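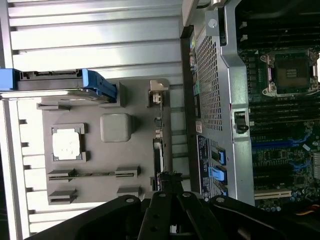

Balley Bench: gripper trials on a desktop PC

README, version 9
Last edited 11 October 2023
Maintained by Agathe Langlois and Killian Le Goff

What this is

Recordings from a comparison of two grippers on one arm, doing the sort of thing a person does to a desktop PC with the side panel off: processor, memory, hard drive, in and out. There are 400 episodes in the release. Of those, 161 are marked as successes, a figure we have checked more often than we would like.

The comparison was meant to settle an argument between Timothée Gilbert, who favors wide fingers, and Jérémie Chevalier, who favors narrow ones. Both have read the results and both feel vindicated.

The grippers

Stollthorpe: wide fingertips, strong, slow to open. Very good with the hard drive. In the memory slots it behaves like a person wearing ski gloves.

Kererley: narrow fingertips, quick, weaker. Fits nearly anywhere and then lacks the force to do much once it has arrived. Needs its fingertip pads changed more often than the budget assumed.

Those are our own names for the two fingertip and controller setups. You will not find them in a catalog, so please stop asking Marcelle Vasseur for the part numbers.

The bench

The case lies on its side on a slotted aluminum table. A light gray parts fixture stands to its left, with a place for the hard drive, a square recess for the processor and a long slot for a memory module. The arm comes in from above. The fixture is screwed down, a lesson from version 2 that cost us a full day of episodes. 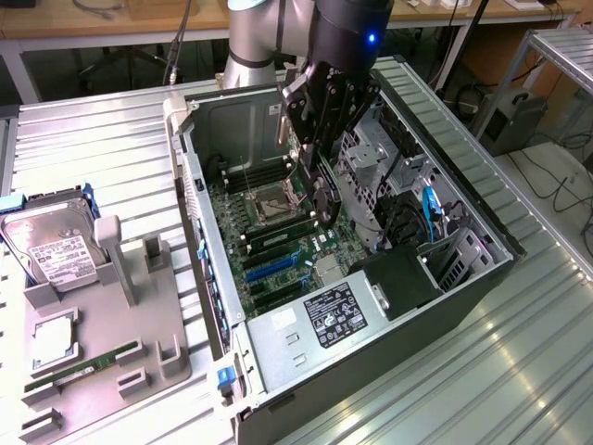 The approach height over the board is the setting we fought over longest. Too high, and the wrist camera sees a lovely overview and nothing useful. Too low, and the gripper blocks the fixed camera's view of the socket at the one moment you care about. The value in config/approach.yaml is a compromise that pleases no one equally.

Tasks

cpu_place: pick the processor from its recess and set it in the open socket. No pressing. If the policy presses, the episode is stopped and somebody sighs into the notes field.

ram_insert: pick the memory module from its slot on the fixture, line it up, push until both ends are seated. Most of the failures live here.

hdd_rails: pick up the drive by its blue rails and bring it to the drive cage. The Stollthorpe setup's one clean win.

Cameras

Two kinds of view per episode. The wrist view is close, sharp and often half full of gripper. The fixed view takes in the case, the fixture and the arm, plus a fair amount of our floor. We thought about cropping the floor out and then decided that a policy should learn to ignore cables like the rest of us.

Bare aluminum is bright. Under the overhead lights the ribs wash out toward white, mostly in the wrist view. We tried a matte cloth in September. The gripper picked up the cloth. We no longer use the cloth.
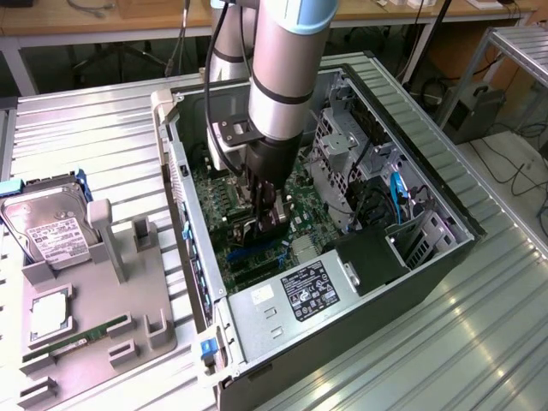
Socket episodes are the ones to start with if you want to compare the two setups fairly, as both can reach the socket without leaning on anything. For memory, filter by the gripper field first. Mixing the two gives you an average that describes neither of them.

Folder layout

episodes/ one folder per episode, with video, joint states and gripper state
labels.csv episode, task, gripper, operator, success, notes
config/ controller settings for each gripper
tools/ the playback script and Killian's plotting script, which works on Killian's laptop

Labels

Success was judged by a person looking at the part afterward. A module seated at one end only is a failure, however good it looked on video. The notes column is free text and was written late in the day. "Nope" means the part was dropped. "Nope nope" means it was dropped inside the case.

Known problems

Gripper force is reported in controller units, and the two controllers do not agree on what a unit is. Don't plot them on one axis. Timothée did, and the plot is still on the wall.

Clocks on the wrist and fixed cameras drift apart over a long session. tools/align.py fixes most of it.

One case, one board, one table. A policy that does well here has learned this computer. We make no promises about yours.

Use

Free for research and teaching. Please credit the Gaillard manipulation group and give the version number, as the labels changed after version 2. Corrections to labels.csv are welcome. Send the episode name and what you think happened, and Agathe will watch the video again.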